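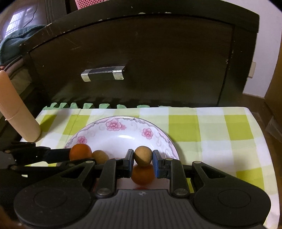
The robotics course at Stulora gives its students one task per term and no choice in the matter. This year's is a sorting exercise: four balls on a dinner plate, two orange and two brown, to be picked up by colour with a pair of hand-held grippers.

Aravind Murthy, who set the exercise, chose a plate because it slopes. A ball on a flat tray stays where it is put. A ball on a glazed dish rolls towards its neighbour, and a jaw that comes in too low pushes it further off. Students work the grippers by hand before they write any code, and log the jaw opening at each pick.

The jaws are black with blue pads on the inner faces. Early teams closed them too quickly and lost the ball upwards. The course notes now ask for a slow close, a pause, then a straight lift with the wrist level. The second gripper may steady a neighbouring ball but may not lift at the same time.

Marking is plain. Each team gets 40 attempts, and a drop counts the same as a wrong colour. Thanasis Katsaros, a second-year student, lost most of his marks on balls that were touching. "If two are in contact I go for the outer one," he says. "The inner one has nowhere for the jaw to go."

The checked tablecloth stays on for the software stage. Murthy wants colour detection tested against a busy background, and a patterned plate adds to the difficulty. Code is due in September, when the teams move to the Prerkham workshop and repeat the task under program control.

Contact the features desk | © 2024 Arnora | Back to top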